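Trastov Folding Table, White

Product code 633
In stock – usually sent within 2 working days

The Trastov is a rectangular folding table for halls, classrooms, craft rooms and market stalls. The top is white on all models and wipes clean with a damp cloth. The legs fold flat underneath and lock with a sliding catch at each end.

We have sold this table for several years and it remains the one most schools reorder. The catch was changed last November after customers told us the old one was stiff – spare parts for both versions are still available.

Specification
Folded depth: 2 inches
Top colour: white
Feet: grey rubber, replaceable
Guarantee: 2 years

Care
Use warm water and a little washing-up liquid. Do not use scouring pads or bleach. Dry the hinges before folding the table away. Ink marks should be dealt with the same day.

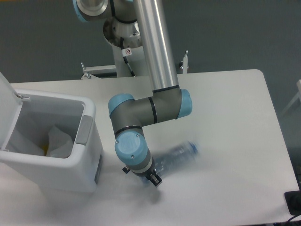 Manolakis

Delivery
Orders of 21 tables or more go by pallet and need a ground-floor drop. Smaller orders come by van. Please check the top for marks before signing – we cannot accept claims for surface damage once the driver has left.

Goes with
Gisiritz stacking chair
Pusteretti table trolley

Page updated August 18, 2020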